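Plenano to open repair counter in Idar

2025-09-18

Plenano, the household goods retailer, will open a repair counter at its Idar shop next month. Customers can bring in kettles, lamps, toasters and other small items bought from any shop.

The counter follows a trial at the Hirano branch, where staff took in 2803 items and returned 2346 of them in working order. Most repairs were finished within 3 days.
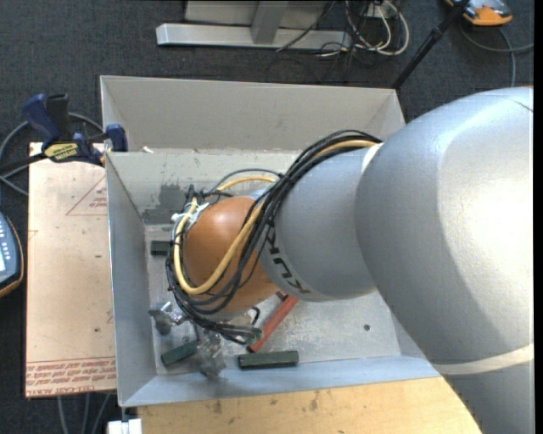

What does a repair cost?

Checking an item is free. Customers are given a price before any work starts, and can take the item home unrepaired if they prefer.

"People kept asking us where they could get a lamp rewired," said Manon Sutherland, head of customer services at Plenano. "We had the bench and the staff in Hirano, so we tried it in July. Idar was next on the list."

The shop will stock 315 spare parts — mainly plugs, switches and seals — for customers who want to do the job themselves.

Press contact: Ramil Ocampo, Plenano press office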